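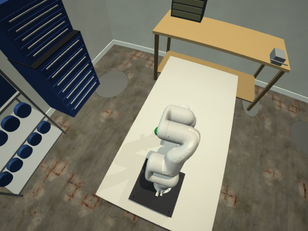

Zelle in der Sim, Arm auf der schwarzen Grundplatte

Fosmont wechselt die Kugel – Greifer und Handgelenkkamera einrichten

kabelbinder67
Moin zusammen, ich richte gerade unsere Sortierzelle (Projekt Fosmont) in der Simulation neu ein und komme beim Greifer nicht weiter. Drei Kugeln, rot, grün, blau, und die rote soll zuerst weg. Von den letzten 200 Durchläufen gingen 67 daneben, immer bei Rot. In der Greiferansicht sind die Finger fast zu und die Kugel liegt dahinter. Ich hab den Anfahrpunkt im Verdacht, oder?

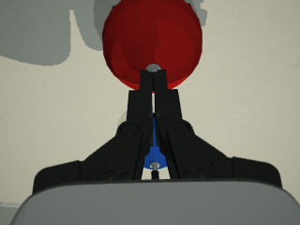
Antworten (5)

skano_nutzer
Würd ich nicht am Anfahrpunkt drehen. Welche Öffnung gibst du vor? Bei Prevolo stand der Wert nach dem Update bei mir wieder auf Standard, und ich hab im Oktober ewig gesucht.

kabelbinder67
Steht auf 80. Hab ich aber nie bewusst gesetzt, muss ich zugeben.

ruhepol
Seh ich anders als skano_nutzer. Öffnung hin oder her, erst mal den TCP neu einmessen! Wenn der im Modell nicht stimmt, schraubst du dich tot. Und schau mal auf die Haltung, bei dir klappt der Arm sich ganz schön über die Kugeln.

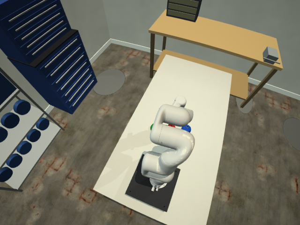 Gleiche Zelle mit Kugeln, Grün verschwindet fast hinter dem Arm

skano_nutzer
Na gut, TCP schadet nie. Trotzdem zuerst die Öffnung, das sind zwei Minuten – einmessen dauert den halben Vormittag.

kabelbinder67
Ok, ich mach beides, erst Öffnung, dann TCP. Ellbogen anders legen probier ich danach auch noch. Log hat 2.093 Zeilen, soll ich das hochladen?

ruhepol
Nur den Teil ab dem Greifbefehl bitte :)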